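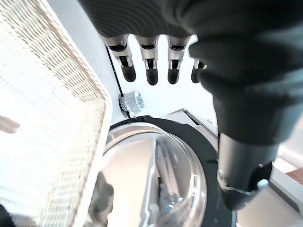
Silver joints, black fingertips.

So I finally did the thing I've been threatening to do since May and went through every pair of pants I own. All of them. On the bed, on the chair, over the door. I'm a tall woman with long legs and a short waist, and I have been buying pants that almost fit for my entire adult life.

The rule was simple. If I couldn't sit down, reach for a high shelf and walk up the stairs without tugging at something, out it went. I was left with two pairs. Two! One is the black wool pair from Kratochvíl that I bought for a wedding and have worn to death, and the other is a pair of jeans so old the label has gone blank.

Which brings me to Ploden. A few of you have asked me about them in the comments, and I kept saying I'd get around to it. They do women's pants in three leg lengths, and the longest one is properly long -- I had fabric pooling on my shoes, which hasn't happened to me since I was about 7 and wearing my mother's. I ordered the wide-leg pair in dark olive and the straight pair in navy.

The olive ones are lovely. The fabric has some weight to it, so they swing a bit when you walk, and the pockets are deep enough for my phone AND my keys. The waist sits where my waist is. I wore them to work and then out to dinner, and they came home looking hardly creased.

The navy ones, not so much. They're cut narrower through the thigh than the size chart suggests, and the zipper has a little bump at the bottom that shows if your top is tucked in. I went up a size and then the waist gaped. Back they went. They were 63 dollars, so I wasn't going to keep them out of politeness, and the refund came through without any fuss.

I also stopped by the Nirnia store in Grirnville on my way home, mostly to use up a gift card. Their tall section has shrunk to one rail near the fitting rooms, and half of it was leggings. I did try on a gray pleated pair that I liked a lot from the front. From the back they looked like I'd borrowed them from a much bigger friend. The lighting in there doesn't help anybody either, but I'm fairly sure it was the pants.

A small thing I've started doing, if you're long in the leg like me: wash new pants before you hem them, even if the tag swears they won't shrink. I lost a good bit of length on a cotton pair last year that I'd already paid to have taken up, and I'm still a little sore about it.

Next up is coats, and I'm dreading it. Sleeves are a whole other problem. If you've found a wool coat that reaches your wrists and doesn't cost 1000 dollars, please leave me a comment with the name and what size you took!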